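Frequently Asked Questions: Contributing to the Tresard Kitchen Set

Last touched up in November. If your question isn't on this page, write to the Tresard helpers' list and one of us will get back to you, usually by the following Wednesday.

What is Tresard, in a nutshell?

Tresard is our shared collection of kitchen chores carried out by a robot arm in simulation, with a person steering. We gather these runs so that a learning system can study them and, with luck, pick up the knack of reaching, grasping and putting things down in a kitchen it hasn't met before. The project is run out of the Fololum lab in Preltville, but a good many of our contributors have never set foot in the building, and you are every bit as welcome if you steer from your own desk at home.

Do I need to know how to program?

Not at all! If you can install a program and follow a page of setup notes, you have everything you need. Some of our steadiest contributors came to us from jobs that have nothing to do with computers, and they tend to be wonderfully patient at the controls. Grube, the little steering program we all use, opens the kitchen for you, gives you a task and starts recording when you press the space bar.

How many runs are you hoping for?

We set ourselves a goal of 500 accepted runs for this kitchen, and at the moment we have 422. Please don't feel you have to take on a big share of what's left. A single sitting of 6 runs is a lovely contribution, and most people find their hands get a bit tired after that anyway.

What does the kitchen look like while I'm working?

It's a homey sort of place, with wood cabinets, a speckled granite counter and a blue-gray toaster oven on it. You can switch between views as you steer, and we do encourage you to try more than one before you settle. From some of them the arm hides part of the oven, and from others you get a much better sense of how far the gripper is from the counter.
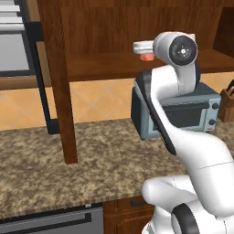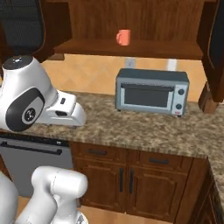 Renders: Tresard project, Fololum, Preltville

Which view should I steer from?

Whichever one lets you judge distance best, and that really does differ from person to person. My own habit is to use one view for the long reach and then switch for the last little bit, when the fingers are close to the thing I'm after. Grube saves all the views no matter which one you had on your screen, so you won't be depriving the learning system of anything.

I fumbled and had to try again. Is my run spoiled?

Please keep it! A run where the gripper misses, backs off and then gets the job done is perfectly good material, and we'd like to have more of them. The system needs to see how a person gets out of a small muddle. What we can't use is a run where you wandered off to answer the door and the arm sat still for a long stretch — just press Discard and begin again, no hard feelings.

How fast should I go?

At a comfortable, even pace. New contributors nearly always rush, and the arm ends up jerking about in a way that is hard to learn from. If you can say the task out loud slowly while you do it, you're probably going at a nice speed.

Why was my run sent back?

The usual causes are that the recording stopped before the task was finished, or the written task doesn't match what was done. Beat Schnyder looks over every run before it goes in and leaves a short note with anything he returns. His notes can be brief, but he is happy to explain further if you reply to them.

What should I write in the task box?

One plain sentence, the way you'd ask someone in your own kitchen. Grube fills in a suggestion, and you may reword it as long as the meaning stays the same. Please keep it under 250 characters, or the box will quietly trim the end off.

Can I see what my runs were used for?

Yes. We send a letter to all contributors after each round of training, with clips of the system's own attempts, the clumsy ones included. Your name goes on the thank-you page unless you untick the box in your Grube settings.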